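Trekemero review: a tidy home for digital football collectables, with a stiff fee

Posted February 4, 2026 by the Collectables Desk

Filed under: Reviews > Apps & Wallets > Sports collectables

Trekemero is an app for keeping and trading digital sports collectables. It holds cards, match clips and signed posters from several issuers in one place, so you don't need a separate login for each. I have used it since December, mostly on a phone and sometimes in a browser, with a collection I had already built up through two issuers, Irnholm and Sekia.

Setting up took 15 minutes. You give an email address, choose a passcode and write down a recovery phrase. The app makes you type part of the phrase back before it lets you in. If you lose the phrase and the phone together, support can't restore the account, and the sign-up page says so in large type.

Bringing in the old collection was less smooth. The Irnholm cards came over in one go, with their serial numbers and edition sizes intact. Sekia items have to be moved one at a time, and each one needs confirming in both apps. I had 13 of them and it took most of an evening. Two of the clips arrived without their thumbnails and showed as grey squares until I signed out and back in.

Once everything is there, the collection page is good. You can sort by club, season, issuer or date bought, and there is a notes field on every item. I use it for what I paid. Clips play quickly and the sound stays off unless you ask for it. The posters can be zoomed in on far enough to read the small print along the bottom. There is a public gallery if you want to show things off, switched off by default, and it can be limited to people who have the link.

Trading is where the money goes. Trekemero takes 7 per cent of each sale from the seller, and the buyer pays nothing on top of the listed price. Withdrawing to a bank account costs £2 each time -- a lot if you sell low-priced cards and like to take the money out as you go. I sold four cards. Three went within a couple of days and the fourth sat there until I cut the price by a third. The money reached my bank on the second working day each time.

The price history is the part I would miss if I left. Every item shows its past sales as a plain list with dates, and you can see when the same card has been bounced between two accounts. One goalkeeper card I had been watching turned out to have changed hands that way five times, the price creeping up on each sale. I stopped watching it.

Alerts are poor. You can ask to be told when a certain player's cards are listed, but there's no way to set a top price, so a popular striker will fill your phone with notices you don't want. I ended up turning them all off and checking by hand on a Sunday night.
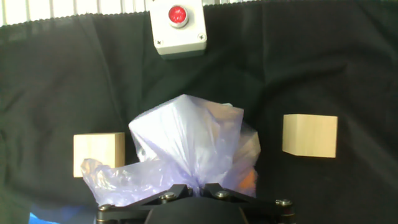 Support answers by email only. I wrote twice, once over the missing thumbnails and once to ask how a sale would appear on my statement. Both replies came the next day and both dealt with the question I had asked.

I also tried Gerlach for comparison. Its selling fee is lower and its alerts do let you set a price, but it won't take Sekia items at all and the price history only goes back three months. For someone starting from nothing it may be the better choice. For a mixed collection it would mean keeping two apps, and I didn't want that.

Trekemero is free for up to 20 items. Past that it costs £3 a month, and you can stop paying whenever you like. Items over the limit stay yours but can't be listed for sale until you pay again or move them out.

I'm keeping the paid plan for now. I wouldn't buy any of these cards expecting to make money on them, and the ones I sold came to slightly less than I'd paid, before fees.

Good: clear price history, quick clips, sensible privacy settings
Bad: withdrawal charge, slow Sekia transfers, alerts
Score: 7/10

Comments

northstand_row_f
Same trouble with the Sekia transfers. If you leave both apps open side by side on a tablet it goes a bit quicker, but it's still one at a time.

Plumtree
Does the notes field come across if you export? I have years of prices in a spreadsheet and don't fancy typing them in if they can't come out again.

Collectables Desk
Plumtree -- yes, the notes are in the export file, in the last column. Long ones get cut short though, so keep your spreadsheet.

awaydaysonly
£2 to take out my own money. No thanks. I'll stick with Gerlach.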